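The Whip-Around Show Has Outgrown Its Clock

By Benoît Moulin
31 May 2024 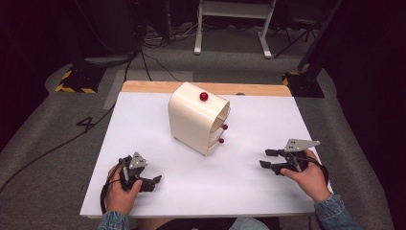 A whip-around broadcast moves the viewer from one live game to another, following whichever one is closest to a score. The format is popular, and the reasons are easy to state. A full football game runs over three hours and contains very little live play. A program that cuts between several games at once can fill most of an afternoon with live play and leave out the huddles, the reviews and the commercials. My objection is to how the format handles time, and specifically to its refusal to tell the viewer when a given play took place.

Consider what reaches the screen. The host announces a score in one stadium. The picture cuts there, and the play is shown. In some cases the play is live. In others it was held for a few seconds while the host finished a sentence about a different game. In a busy early window it may be several minutes old, because two teams reached the goal line together and only one could be shown. All three cases usually look the same. The score bug is the one carried by the original feed, and unless the host mentions the delay, the viewer has no means of working it out.

This was a minor matter when the viewer had no other source. A play shown four minutes late was, for practical purposes, live. Phones changed that. Score alerts, fantasy apps and group messages now reach the couch before the picture does, and the viewer is left comparing two clocks without knowing the error on either of them.

Last November I logged seven hours of one Vetetti broadcast, a regional whip-around service that carries college games. I used the game clock on each feed and compared it with the published play-by-play. Of the touchdowns shown, 9 were presented in the present tense by the host after the following kickoff had already been taken. None of those carried a label. I do not claim that one afternoon is a proper study. It is enough to show that the practice occurs and that the production staff do not treat it as an error.

The usual defense is pace. Minoru Chiba, who directed studio programs at Doslow before moving to consulting, made the case to me in writing: "Every label you add is something the viewer reads instead of watching. If I mark a play as delayed, half the audience stops caring before the snap." I accept the first sentence. Screen space is limited, and a four-way split already carries four score bugs, a ticker and a sponsor mark. The second sentence is an argument for withholding information on the grounds that people would use it.

It is also doubtful on its own terms. Viewers watch replays willingly. They watch condensed games the next morning, knowing the result. What they object to is finding out halfway through a drive that the drive is over. A small, consistent marker would prevent that at low cost. Tennis coverage has handled the problem for years by having the commentator say, in plain words, that the point was played a few minutes ago. It takes two seconds and does no visible harm to the match.

A workable standard would have few parts. Any play shown more than 30 seconds after it occurred would carry a fixed label in one corner, in the same place each time, with the delay given in minutes. The host would use the past tense for such plays. The label would come off when the feed returned to live. The timing data already exists inside the truck and the control room, since operators need it to line up recorded playback with the incoming signal. Putting it on screen is a graphics task.

Streaming makes the case stronger. A stream adds its own delay, which varies by device and connection, so a play held by the producer for a minute may reach a tablet well after that. Cuadros, which sells a multi-game package through its app, lets subscribers build their own four-way screen. The four windows are not synchronized with one another. I have watched the same game in two of those windows, and the second trailed the first by a full play. The company's help page describes this as normal behavior. It probably is, in the sense that correcting it would require buffering the fastest feed to match the slowest, and no service wants to advertise that it is slower than its rivals.

The host carries much of the burden here, and the job is a hard one. One person speaks for most of an afternoon with a producer in one ear, names players from a dozen rosters and keeps the order of events straight. I have no complaint about the hosts I have watched. They read the situation they are given. The decision to present a held play as live is made in the control room, and a clear rule there would make the host's work easier, as it would settle the tense before the cut.

Stisar, a smaller service with a limited set of games, began marking held plays during its spring schedule. The label is a gray tab with the word "earlier" and no figure. I would prefer the figure, but the tab is legible, it appears in the same corner each time, and in the games I checked it was applied correctly.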